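August, evening

Padska has no bread after ten in the morning. I have lived here long enough to know this and I still walked down at half past, with my bag and my little list, and came back with a tin of chickpeas and a lemon.

I am supposed to be learning the accordion. I paid for 15 lessons up front in the spring, when I was a different and more hopeful person, and I have now had all but 2 of them. Martim Ramalho, who teaches me, has the patience of a man being paid in advance. Today he asked me to play the waltz from the beginning, listened to the first line, and went to close the window. It was very warm in there. He closed it all the same.

The left hand is the trouble. The buttons can't be seen while you play, so you find them by feel, and what I feel for is always next door to what I want. The right hand is merely slow. Between them they produce something Martim calls "promising in the middle", meaning the bit where I lose my place and stop.

Then there is the matter of air. You must decide which way the bellows are going before you start the phrase, and then stick with it, like choosing a queue at the post office. I run out halfway along and have to turn round with a noise like a cow sitting down. Martim says to breathe with it. I tried that and nearly fainted on his rug.

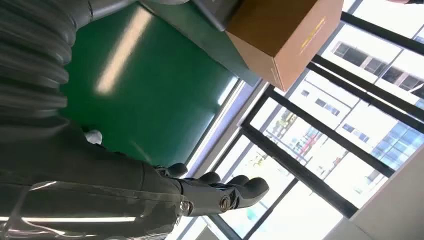
Fingers and windows, August.

He lent me a book of exercises by someone called Barreto, printed in tiny notes on yellow paper, with 23 exercises in it. I am on the fourth. The fourth is the third played backwards, as far as I can tell, and whoever Barreto was, I don't think he had neighbours.

I have neighbours. Cristóvão Cunha stopped me on the stairs at lunchtime, carrying his melon like a baby, and said he had been enjoying the music. I thanked him. He said he particularly enjoyed that it was always over by seven. I thanked him again, and only on the next landing did I understand that I had agreed to something. It was never always over by seven. Now it is.

So, a timetable. Practice from five to seven, minus making tea, minus the phone, minus the quarter of an hour it takes to get the thing out of its case and on to my shoulders. The straps have never been right. One is on its last hole and the other has been mended with a bit of dressing gown cord. A proper set from Kakar, in town, would be very nice, and I have been in twice to look at them. The man has started to say good morning in a tone that means "not today either".

Also the case smells. I bought the accordion second-hand from a retired dance band player, and he must have kept sardines in it, or been one. I have tried bicarbonate of soda, a lavender bag and a day on the balcony. It now smells of sardines on holiday.

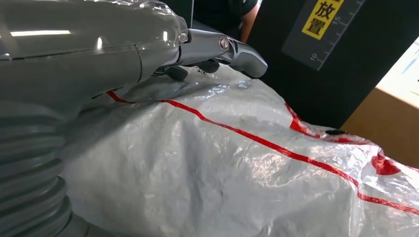 The concert is the real worry. Every pupil plays at the end of the summer in the hall at Drerira, where there are seats for far more people than will come, thank God. I'm down to go on after a girl of nine who plays tangos with her eyes shut. I asked Martim if I might go on before her. He said she had asked for the same thing, the other way round, and had asked first.

My sister wants to come. I told her it was mostly children. She said good, she likes children, and what time does it start. I said I would find out, and I have not found out, and I don't plan to.

Played the waltz at ten to seven with the window shut. Got to the end, once, with a long gap before the last chord while I hunted for it. Stopped on the stroke and heard somebody's radio go on.

Chickpeas for supper. Must be at the shop by nine tomorrow. Ring Martim about the strap.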